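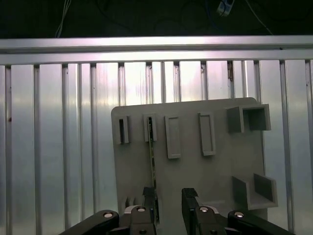 Ticket 248: images from Chisholm stop partway down when received at Sirkgate. The satellite sends one Earth image per pass and we have been getting the top of it and then flat grey to the bottom, on every daylight pass this week. Telemetry is fine, the beacon is fine and tracking is fine. The last complete image was the one before the software update in March. Carleen asked whether any boards had been moved. The thin dark strip board is in the second slot from the left, in the upper row on the grey plate, and I'm leaving it there while we look at the software. I've kept the raw recording of the 10:40 pass if anyone wants it.

Opened by: Musa Adeyemi
Site: Sirkgate ground station
Software: Trusport receiver, current release
Category: Image downlink
Priority: Normal

Update, Carleen Quinlan, 11:25
Can you send the receiver log as well as the recording, from acquisition of signal to loss of signal? Also tell me whether the cut-off is at the same line each time or moves around. If it moves I'd look at signal strength first.

Update, Musa Adeyemi, 11:52
Log and recording uploaded to the ticket folder. The image should be 1578 packets. On the 10:40 pass the assembler wrote 974 and closed the file. On the two earlier passes it closed a little sooner and a little later. So it moves, but not by much. Signal strength looks normal to me for all three, apart from the usual dip where the dish goes behind the water tower. That dip has been there since the station was built.

Update, Gemma Bloxham, 12:30
I have the same release running at Trolstead and my images are complete. Same satellite, and the morning passes overlap with yours for several minutes. I don't think it's the spacecraft. My horizon is clear all the way round, for what that's worth.

Update, Carleen Quinlan, 13:15
Ran Musa's recording through the demodulator on my desktop with the assembler turned off and just dumped packets to disk. There are good packets right to the end of the image. A handful are missing in the middle and everything after them is clean. So the dish, preamp, radio and demodulator are all doing their job, and the picture is being lost after that point.

Musa, please check these on the station machine:
Disk space on the image partition
System clock against the GPS reference
Whether the config file was replaced during the update or merged

Update, Musa Adeyemi, 13:48
Disk is less than half full. Clock is good. The config was replaced. The old one was saved beside it with .bak on the end. I hadn't noticed that. Most of the differences are comments, but our station name had gone back to the default, and the polarization setting had too (it happens to be the one we use anyway).

Update, Leonor Peixoto, 14:20
Please attach the .bak file. There is a gap timeout in the assembler section that decides how long it waits with no valid packets before it treats the image as finished. The new default is 700 milliseconds. Some older stations had it set by hand to something longer and I suspect yours was one of them.

Update, Musa Adeyemi, 14:31
Attached. You're right, the old value was 5000. There's a comment next to it that says "tower — do not shorten" with Ultan's initials.

Update, Ultan Mac Suibhne, 15:05
Yes, that was me. The water tower blocks low passes to the west for a second or two, sometimes three. The satellite keeps sending the whole time, so if the software waits it out you lose a few strips and get everything below them. If it gives up, you get what Musa is seeing. I should have put it in the station notes as well as the file.

Update, Carleen Quinlan, 15:22
That matches the recording. The gap is just under two seconds and starts right after the last packet that was written. Steps for Musa:

1. Stop the receiver service.
2. Copy the current config somewhere safe.
3. Set the gap timeout back to 5000 in the assembler section.
4. Put the station name back.
5. Start the service and confirm the new value shows in the startup lines of the log.
6. Replay the 10:40 recording through it before the evening pass.

Update, Musa Adeyemi, 16:10
Done. Startup log shows 5000. The replay gave one file with coastline and cloud down to the last line, and a thin grey band where the tower is. No flat grey below it. I'll leave the ticket open until we've had a live one.

Update, Musa Adeyemi, 21:35
Two live passes this evening. The first was high and east and never went near the tower. The second went behind it and came out the other side with the file still open. It was dark by then, so the image is mostly black with a few city lights, but the packets run to the end.

Update, Leonor Peixoto, 09:10
I've raised a separate ticket against the Trusport installer for overwriting local settings. Until that's fixed, compare your config with the .bak file after any update. Gemma, could you check yours too, even though your images are fine?

Update, Gemma Bloxham, 09:44
Checked. Mine lost the station name and nothing else. Put it back.

Status: Resolved
Closed by: Carleen Quinlan
Remaining action: Ultan to add the tower and the timeout value to the Sirkgate station notes.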